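3.2 Handling of dialysate concentrate between mixing and connection

The second part of the study followed bicarbonate concentrate from the mixing room to the bedside at the Dunleavy and Drisevcombe units. Both units buy acid concentrate ready made and mix bicarbonate on site from dry powder. Staff recorded the time of mixing, the time the container was capped and the time it was connected to the machine. Records were kept on paper at Drisevcombe and in the Nasent treatment log at Dunleavy, and were merged by session number.

Of the 2831 sessions logged, 237 were left out because one or more of the times was missing. Most of the missing entries came from the evening shift at Drisevcombe, where the form was changed in April and the new version had no box for the capping time. We did not try to estimate the missing values. Sessions in which the patient was moved to another machine part way through were kept and counted under the first machine.
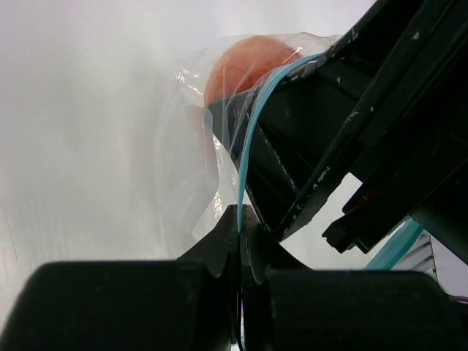

Delay was defined as the time from capping to connection. A container left standing loses carbon dioxide, the pH of the solution rises, and the bicarbonate that reaches the patient may differ from the value set on the machine. We therefore compared the delay with the conductivity reading taken at the start of treatment and with the pre-session serum bicarbonate, where a blood sample had been drawn in the same week. Paired samples were available for 324 sessions. Blood was analysed in the hospital laboratory by the usual method, and the laboratory staff did not know the delay.

Conductivity alarms were rare and were not linked to delay at either unit. This was expected - the machines correct for small differences in the concentrate before the fluid reaches the dialyser, and the alarm limits are wide. Serum bicarbonate was a better guide, although it also depends on diet, on the length of the gap between sessions and on the acetate content of the acid concentrate. The last of these was the same at both units throughout the study. 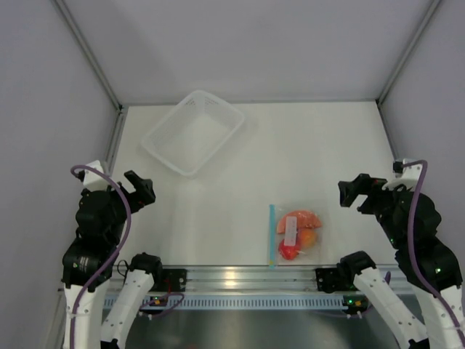

Figure 3. Work surface with basket and bag.

Storage of the small items used at connection was reviewed separately by Begay and Lindgren. Neither unit had a written rule on how caps, clamps and test strips should be kept, and practice differed between shifts. Two types of holder were in common use: open baskets with perforated sides, like the white one in Figure 3, and clear zip-top bags. Baskets were quicker to reach into but left test strips open to room air, so strips were recorded as exposed unless they were still in their own sealed tube. This code was entered in the model as a yes or no term and was not combined with delay.

The model was fitted for each unit on its own and then for both together, with patient as a random effect. Shift was included as a fixed effect - day or evening only, as neither unit runs overnight sessions. Sessions on the Dirkeck portable machines were excluded from the joint model, as these use a sealed powder cartridge and have no capping time.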